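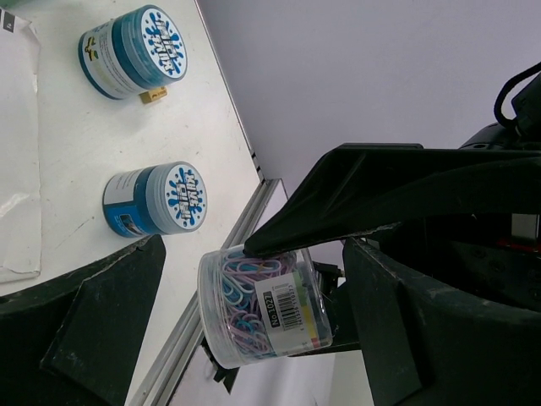 The Great Desk Supply Sort, a thread

Pavithra Kurup
January 31, 2026

1/ I have been looking forward to this for weeks (yes, weeks, I know who I am). Every small, rattly, squishy or clippy thing I own is coming out of its hiding place and getting a proper home. Today is paper clips and putty. Follow along if you also get a thrill from a lid that fits!

2/ First up, the paper clips, my favorite thing to own and the thing I use least. Lilac-pink and light blue, mostly, all tangled together in a clear tub with a clear lid. The label says No.1027, which sounds like a perfume to me. I would wear it.

3/ I love a see-through tub so much. You know how it is with cardboard boxes: you open three of them looking for clips and find staples, staples, and a dead battery. With a clear one you just look at the shelf and go.

4/ Question I got last time: do I untangle them? Oh no. I tried that once in September with a whole box of plain silver ones, I had a podcast on, I felt very calm and organized, and by the next morning they were all hooked together again. Let them live their lives.

5/ What I do now is tip out a small handful, maybe enough for a week, and put those in a little dish by the printer. The rest stay in the tub with the lid on. The dish is from a thrift store and has a chip in it and I adore it.

6/ Okay, putty! Or slime, depending on who in my house you ask. Two round tubs, white lids with blue splashes all over them, very cheerful. These have been living in with the pens, and I have no defense.

7/ Rules for putty, learned the hard way: lid goes on the second you're done. Press all the way around the rim with your thumbs, then go around again. I thought I'd closed one last year and came back to a hockey puck.

8/ It also does not get to share a drawer with paper clips. If you have ever picked clips out of slime with a toothpick, you're nodding right now. One on the left, one on the right, a divider in the middle, everybody's happy.

9/ The drawer organizer I'm using is a Drollel, the shallow one with 6 sections. I've had it ages. The sections slide, so I made one big enough to fit a round tub standing up, and oh my goodness it fits like it was made for it. I may have clapped.

10/ My sister swears by the Uibo stacking trays and we've had a whole back-and-forth over it this week. Hers look gorgeous on a shelf, I'll give her that! But I'm a drawer person. I like to pull a thing open and see everything at once from the top.

11/ Somebody asked how many paper clips I have altogether. I only know because of a very rainy afternoon with my niece, who wanted a counting job and took it extremely seriously. The grand total across the whole house was 3546. We use more than that in a lifetime, right? Right??

12/ She guessed 2000 and I guessed 3000, so she was further off but she still got the ice cream for doing the work. She also sorted the pink ones out for herself and I let her keep them. The best payment plan I've ever offered.

13/ Labels next. I'm leaving the ones that came on the tubs, even the barcode. I used to soak everything off and write my own in nice pen, and then I'd run out of something and have no clue which one I'd bought. Now the shop label stays and I turn it toward the back.

14/ For the drawer fronts I do use my own, just masking tape and a marker. CLIPS. SQUISHY. STICKY. MISC. Misc is the smallest section on purpose, and it's already full, so we'll be having a talk about that.

15/ Whole thing took me less time than dinner. Wiping out the bottom of the drawer was the longest part (so many pencil shavings! where do they come from, I use pens!).

16/ Tomorrow is washi tape and I can't wait, there is a LOT of it. Tell me what your most out-of-control desk thing is, and show me your drawers if you've got them. Messy ones too, I love those the most.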